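Handout 6 - Woven containers. Bring this to the seminar along with your notes on pottery from last time. The reading is the Evangelista chapter in the course pack, up to page 146. The Khurana chapter is optional but useful if you plan to write your paper on this topic.

## Where we left off

Last session we looked at fired clay vessels and why they take up so much space in archaeology. Clay breaks easily, but the broken pieces last almost forever. Baskets are the opposite. A basket can be dropped, sat on and thrown across a room, and in most soils it will still rot away to nothing.

This skews what we know. If you go only by museum shelves, you would think that people in the past kept nearly everything in pots. Written records, paintings and the habits of living craftspeople all suggest that woven containers were very common. We need to keep this in mind each time someone says that a site had "few containers."

## How baskets survive

There are a few routes.

**Dry conditions.** Desert caves and sealed tombs preserve plant fibers well. Much of the best early basketry comes from places like these.

**Wet conditions without oxygen.** Bogs, lake beds and flooded sites. The basket usually comes out soft and flattened, and it has to be treated before it can be handled. Do not assume that the shape it has now is the shape it had in use.

**Charring.** Partly burned fibers can last where fresh ones would not. These pieces tend to be small and brittle.

**Impressions.** Wet clay pressed against a basket or mat takes on the pattern of the weave. The basket goes, the clay stays. Floor surfaces and pot bases are the usual places to look. Impressions show the technique but often not the material, and students mix these up every year.

## The four main techniques

You should be able to tell these apart from a drawing by the end of the unit.

### Coiling

A bundle of grass or other flexible material is wound in a spiral, and each new row is stitched to the one below it. The maker uses an awl or a needle to open a gap for the stitch. Coiled baskets can be made very tight. It is slow work, and the direction of the coil can sometimes tell you something about local teaching habits.

### Twining

Two or more strands (the wefts) pass around fixed uprights (the warps) and cross each other between them. The crossing locks each row in place. Twining can be open, as in a fish trap, or closed, as in a bag for seeds.

### Plaiting

Strips of the same width pass over and under each other. There is no real difference between warp and weft. Flat materials such as palm leaf or split bamboo are best for this. Checker and twill are the two patterns to know.

### Wicker

A stiff set of stakes forms the frame and a thinner, more flexible strand is woven in and out of it. Willow is the classic European material. Rattan is common in furniture.

Note on wording: in everyday speech, "wicker" is used for almost anything woven and firm, including items made of paper cord or plastic. In this course we use it for the technique. If you are talking about the material, name the material. If you don't know the material, say so. "Unidentified fiber" is a perfectly good answer on a catalog sheet and a wrong guess is not.

## Terms you will need

- **Stake** - an upright in a wicker basket
- **Weaver** - the strand worked in and out of the stakes (also the person, so watch your sentences)
- **Upsett** - the first rows worked after the stakes are turned up to make the sides
- **Waling** - a band worked with three or more weavers at once, used for strength
- **Border** - the finish at the rim, where the stake ends are turned down and tucked in
- **Selvage** - the finished edge of a plaited or twined piece
- **Footing** - an extra band added to the bottom to take wear

Přemysl Charvát uses "rim" and "border" as two separate things in his chapter. Most other authors do not. Follow the class usage above in your written work.

## Round and rectangular

A round basket is easier to make. The base starts at a center point and grows outward, and the tension in the sides is even all the way around. Corners are a problem. The strands have to turn sharply, and the long sides tend to bow in or out as the work goes up. Makers deal with this by using thicker stakes at the corners or by working over a wooden form.

So why make rectangular baskets at all? The usual answer is storage and transport. Rectangular containers fit side by side with little wasted space. They sit flush on a shelf or in a cart. As goods moved in larger amounts and over longer distances, the extra work was worth it. The same shape carried over into hampers, trays, file baskets and the ordinary storage basket sold today.

Anil Pillai argues that the furniture came first. In his view, once a household has shelves, drawers and tables with straight edges, a container with straight sides starts to look right, and people will pay more for it. The case is hard to prove, though the household inventories he uses are worth a look. We will spend some time on this in seminar.

## Case study: the Pevadstead workshop

Pevadstead was a small willow workshop that made both farm baskets and household ones. Its order books are the basis of Hema Nadar's study, parts of which are in your course pack. Main points:

1. The farm baskets came in standard sizes because they doubled as measures. A buyer who ordered a certain size knew how much grain or fruit it would hold.
2. The household baskets varied a lot more. Customers sent in their own measurements, often to fit a particular cupboard.
3. Color shows up late in the order books and only on household goods. Farm baskets were left plain from start to finish.
4. When cheap wooden crates came into the area, the farm orders fell away first. Household orders held on much longer.

Point 4 is the one that tends to come up in exams. Be ready to explain why the two parts of the business did not decline together. Price is part of the answer - but look at points 1 and 2 as well. A crate can replace a measure fairly easily once everyone agrees on the crate.

## Color and the modern basket

Natural willow comes in more shades than people expect. Brown willow is dried with the bark on. Buff willow is boiled and then stripped, and the tannin in the bark stains the rod a warm tan. White willow is stripped without boiling. A maker could get simple patterns from these three without using any dye.

Strong color is another matter. Plant dyes take unevenly on stiff rods and can fade in sunlight. Once synthetic dyes and paints became cheap, bright household baskets became common, and the color began to do a job of its own. It marks one basket out from another, and it makes the container easy to find in a room with pale walls and pale furniture.
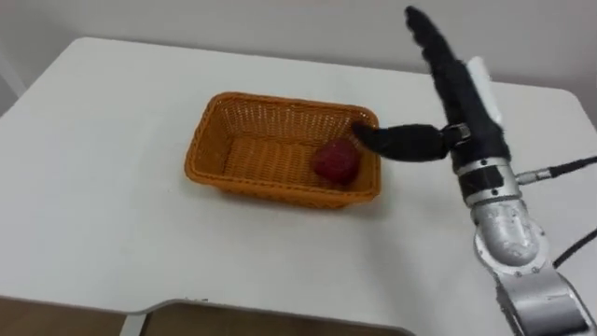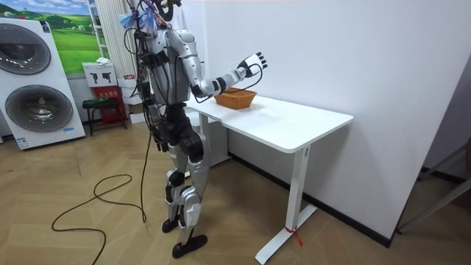 Orange woven basket, white tabletop.

Charvát makes a related point about labels. In a house with few containers, everyone knows what is in each one. As the number goes up, people begin to mark them by color, by tag or by fixed position. He treats this as a kind of record keeping and ties it to the clay tokens and seals we covered in Handout 4. Some of you will find this a stretch. It is fine to say so in your paper as long as you deal with his evidence.

## Common mistakes in last year's papers

- Treating "basket" as a technique. It is a kind of object. Mats, hats, traps and chair seats are made with the same methods.
- Dating a basket by its technique alone. All four techniques have been in use for a very long time.
- Describing a weave from a photo without giving the source of the photo.
- Assuming the maker and the user were the same person. At Pevadstead they almost never were.

## Seminar questions

Prepare short notes on two of these. Each group will have 10 minutes to present.

1. What would change in our picture of an early farming village if the baskets had survived and the pots had not?
2. Is a basket used as a measure still mainly a container?
3. Compare Pillai and Nadar on the demand for straight-sided household baskets. Do they disagree, or are they looking at different buyers?
4. Ceter and Histia both have strong basketry collections, but one sorts by material and the other by technique. What can you find easily in each, and what gets lost?

## Paper

The unit paper is 3,000 words and counts for 30 percent of the course grade. Pick one object or one small group of objects. You may use a museum piece, an object from home or a published find. Include at least one drawing of the weave, done by you. It does not have to be a good drawing, but the overs and unders must be right.

Send your choice of object to Wojciech Brzozowska before you start writing. He also holds the sample kit with the willow, rattan and palm strips, which can be signed out for one night at a time. Soak the willow before you bend it, and return it dry.

Next session: sacks, bags and other soft containers. Read the second half of the Evangelista chapter.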